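Gripper comparison, bin picking cell – gallery

Mukelura test hall, October

Stustent and Riderano both supplied hardware for the bin picking comparison, and the cell was set up so that either gripper could be mounted without touching the base calibration. The notes below cover the mechanical side only. Perception settings are in the Sarıgül report, which uses the same run numbers.

How the trials were run

Each gripper worked through the same list of household items, one attempt per item before the bin was refilled. In total 1389 picks were logged. A pick counted as good if the item left the bin and stayed in the fingers through a slow 90-degree wrist turn. Items dropped during the turn were logged separately and do not appear in the success figures.

Stustent, parallel plates

Good on anything with a neck or a handle. Closing force was left at the factory value for the first 234 picks and then lowered, as thin plastic was deforming. Success on long rigid items after the change was 94 percent.

Weak point: items lying flat against a wall. The plates need clearance on both sides, and the planner rejected most of these grasps before the arm moved.

Riderano, two finger with soft pads

Slower to close, more tolerant of a poor approach angle. The pads hold round objects well but pick up dust and have to be wiped between sessions. One pad was replaced after it started to peel at the tip.

The mounting flange is thicker, so the tool center point sits 17 mm lower. This has to be entered again at every changeover – two early runs were discarded for this reason.

Air and cable routing

Both tools run on the same air supply. The first hose layout was too short and pulled at the fittings when the wrist rolled. The current one leaves a free loop at the wrist and a strain relief above it. No hose faults have been logged with this layout.

Brush pick, mixed bin

Plate across the neck of the blue-handled brush, between the other items. The orange cup on its side is a separate target; its open rim faces the bin wall, leaving little space for a finger on that side. KUKA arm, thin black hoses down to the green fittings on the tool.
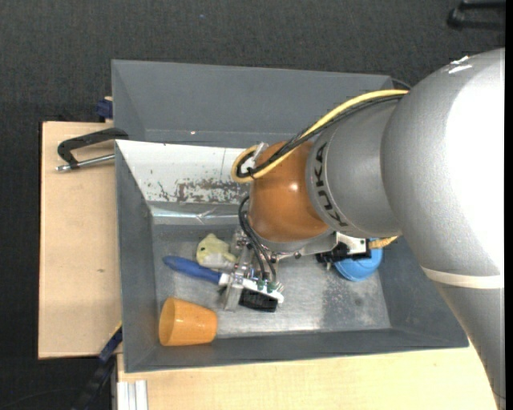
Still open

Transparent items have not been tested with either gripper. A suction tool is planned for the next round, with the same item list and the same refill rule. Raw logs are kept by run number and can be requested from the Mukelura lab desk.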